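The fair at Stokmont is held in the old grain exchange, ten minutes on foot from the station. I went on the Friday because the weekend tickets had gone, and I was inside by half past ten. The steward on the door told me they had sold 1,475 tickets for the day, against 1,358 for the same day last spring. It was busy but you could get to the tables.

Most of the ground floor is readers. Tarot takes up the two long rows nearest the entrance, then palmistry, then a short row of people who work with pendulums. Prices were written on cards at each table, which I was glad of. Fifteen minutes was the usual length, and several readers would add a second quarter of an hour at half price if there was no queue.

I had booked with Erasto Mwakyusa, who reads tea leaves and came over from Skondport for the three days. He asks you to drink the tea slowly and not to talk about your question until the cup is turned. He saw a ladder and a bird near the handle, and took these to mean news from someone living close by. He did not press me for details and he did not try to sell me another sitting. I have had worse readings for twice the money.
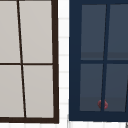 Two windows, one framed in dark brown and one in navy.

Upstairs is for talks. I heard two. The first was on keeping a dream diary, given by a woman called Grigaitė who has filled 177 notebooks and brought four of them along. Her advice was to write the date and the feeling first, then the events, and to leave the meaning alone for a week. The second talk was on rune casting and ran over by twenty minutes - the speaker was still taking questions when the next group came in.

The trade stands are at the back. Sellus had the biggest, with card decks, cloths and boxed candles. They said their list now runs to 3,528 items, though only a small part of it was on the shelves. I bought a plain black reading cloth and a second-hand book on planetary hours from the stall next to it. 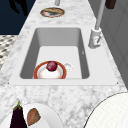 Food was the weak point. There was one counter for the whole building and the soup had run out by one o'clock, so I went across the road for a sandwich and had my hand stamped on the way out. Take something with you if you plan to stay all day.

There is a quiet room beside the cloakroom, with chairs and water, for anyone who needs a sit down after a reading. The upper floor has a lift, but it is small and you have to ask for the key.

The next fair is in October, in the same building. Bookings for individual readers open a month before, at the front desk or by phone.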